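**Bench Notes, 4/23/25: The left arm gets its zero back**
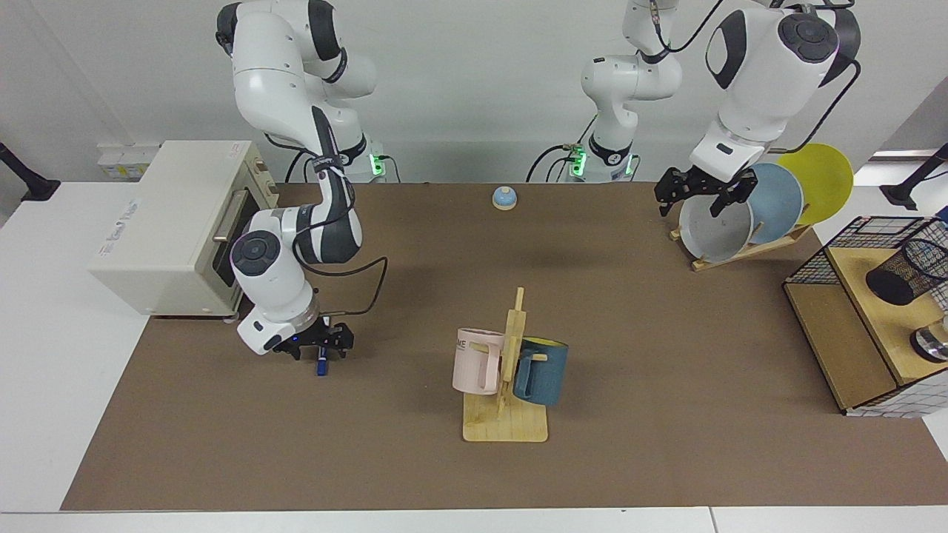 Anyone who walked past the kitchen cell in March will remember the left arm's habit of arriving at things slightly to one side of them. Vega Iglesias blamed the calibration file. Eskil Nyberg blamed Vega. Both were wrong, and both have been very gracious about it in writing. The culprit was a base bolt that somebody had tightened by feel, and somebody's feel isn't what it used to be. Once it was torqued properly, we ran the usual check, where the left gripper goes over to the dish rack and hovers open above the rim of the gray plate, while the right one holds the small blue marker point-down over the mat. If either tip is off, you can see it from the doorway. We use the gray plate as the reference now, and would appreciate it if people stopped taking it to lunch.

Shewit Kahsay then put the cell through 200 cycles on Thursday with the oven, mug tree and rack all in their normal spots. She stopped twice, once for a cable that wanted to be somewhere else and once for cake. The cable has more slack at the wrist now. The cake was lemon.

Some housekeeping, while I have you:

- The joint caps come off for inspection every 600 hours. The log says the left shoulder was last opened at hour 1733, in handwriting I recognize and will be discussing with its owner.
- Grease is the Birkov tube in the second drawer. The Troltard tube next to it is for the door hinges upstairs. They are the same color, and whoever designed them has never met us.
- Green lights at the bases mean the arms have power. They don't mean the arms like you. Press the stop before reaching over the mat.
- If you bump the table, even gently, even if you're sure it didn't move, rerun the marker check. It takes less time than the argument.

Abenezer Fikre has the new torque wrench and will lend it out against a signature. Desta Woldegiorgis is rewriting the setup sheet so that it no longer includes the phrase "snug, but not too snug." Send her your corrections by Friday.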